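My brother-in-law Berhanu Wubshet turned 53 this month and I wanted to make his card myself, as I do every year. He is a difficult man for cards. He does not fish, he does not drink beer, he does not drive an old car. The stamp sets for men are full of fish and beer and old cars, so every October I sit and turn the pages of my folder and sigh a little.

This time I took out the small set from Nilik with the kitchen tools. It has a whisk, a rolling pin, a very serious coffee pot and three greetings. I bought it last winter and I had used only the coffee pot. Berhanu likes to cook on Sundays, with much noise, and he leaves all the pans for my sister. So I stamped the whisk in the middle, quite large, and under it "You stir things up". My sister laughed when I read it to her on the telephone, and that decided it.

The base is white card, 300 grams. I have tried with thinner card and it bends when there is more than one layer on it. The panel on the front is kraft, cut a little smaller, and between the two there is a strip of blue paper which I had kept from a packet of Clerker notebooks. I am not ashamed to keep such things. The blue is exactly the blue of his apron.

I stamped the whisk 11 times before I was content. The wires are very thin and my black ink was too wet, so they ran together at the top. In the end I pressed the stamp once on scrap paper and then on the kraft, and this second print was the good one. If you have the same set, please try this before you throw your paper away like I did. Afterwards I put white pencil on the handle – only on the left side, as if there was a window there.

The envelope took me longer than the card. I wanted to line it with the same blue, but the strip was finished, so I used a page from the old El Khatib paper pad with small grey leaves. It does not match perfectly. I think it looks friendly anyway.
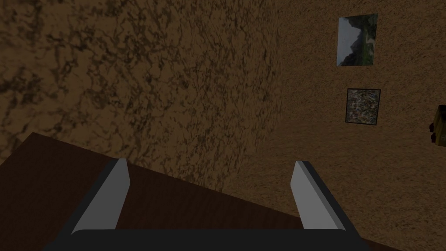
For the inside I could not decide between a printed greeting and my own handwriting, and I left the card open on the desk for two days while I thought about it. My handwriting goes downhill to the right, it has always done so. In the end I wrote by hand, with a pencil line under the words which I rubbed out later. I also changed the colours there. A dark brown like the wooden tabletop in the picture, with light silver-grey next to it, is a pair I would not have chosen before, but it is calm and it suits a man who says he does not like "decorations". So the inside has a narrow brown border and one grey whisk in the corner, stamped with the Vorketti pigment ink. That ink needs a long time to dry on smooth card. I gave it the whole night.

The card went in the post on Monday with 12 teabags of the ginger sort he likes, and the envelope became rather fat. Next I must begin with a card for my neighbour's new baby, and for that I have far too many stamps.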